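Trevlow Teach Station, with the Sketalard simulator
Product page, updated 03/03/2022

Somewhere in your building is a person who knows exactly how the job should be done and has no intention of learning to program a robot. The Trevlow Teach Station is for that person. They hold the handset, the arm follows, and the software takes notes.

In the box you get the handset, a floor pedal, a desk mount and a license for Sketalard, our simulator. Press the pedal to start a recording, press it again to stop. Everything the arm did in between is saved as one demonstration. Press it a third time by accident and you have recorded yourself looking for your coffee, so there is also a delete key, and we made it large.

Most buyers start in Sketalard and stay there longer than they planned. A simulated arm costs nothing to crash. The starter library includes tabletop jobs of the kind everyone believes they could do with their eyes shut, right up until they try them through a handset. The stick-and-cup task is the one our support desk hears the most about. You steer a thin white stick to a small dark cup and put the end in. There is a wine glass on the table too. You'll learn to respect it.

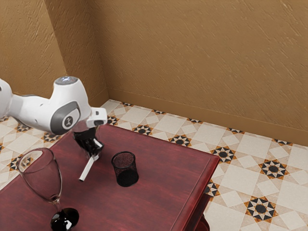 Stick-and-cup in Sketalard, Győri room.

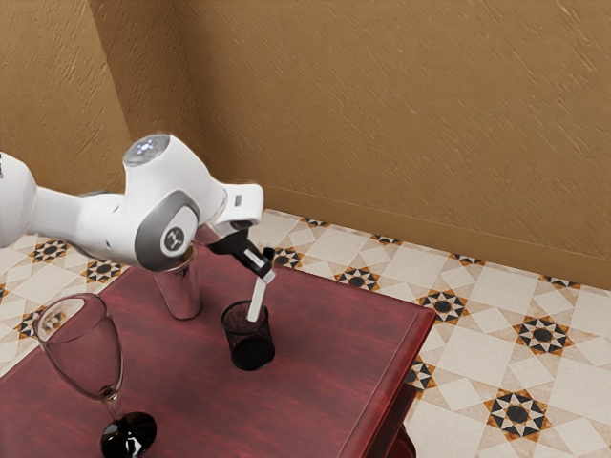
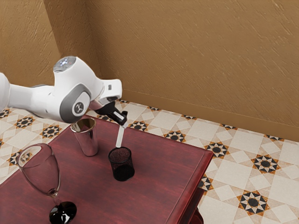

Recordings can be replayed, trimmed and tagged. We suggest keeping your clumsy runs in a separate folder, partly for comparison and partly for humility. The export tool writes joint positions, gripper state and camera views on one shared clock, and it doesn't care whether the demonstration came from the simulator or a real arm.

For real arms you'll need the Clarnham bridge, sold separately. With it you can switch between remote control and hand guiding, where you take hold of the wrist and push. Hand guiding feels natural for big moves. For fine insertion work most people go back to the handset - and then complain about the handset.

Handset rate: 100 readings per second
Starter library: 7 tasks, each with adjustable object positions
Teach Station with one Sketalard seat: $1,138
Teach Station with Clarnham bridge: $1,726
Not included: patience

The next library update is planned for June and is free to anyone with a current seat.

Comments

benchrat
Does the pedal work left-footed? Asking for my right foot, which is in a boot.

Trevlow support
It does. The cable is long enough for either side.

oddsocket
Had ours a month. The tilt on the handset is too touchy out of the box, turn it down before you do anything else. After that I got on fine with it.

mill_lane
Knocked over the wine glass nine times. Bought a second seat.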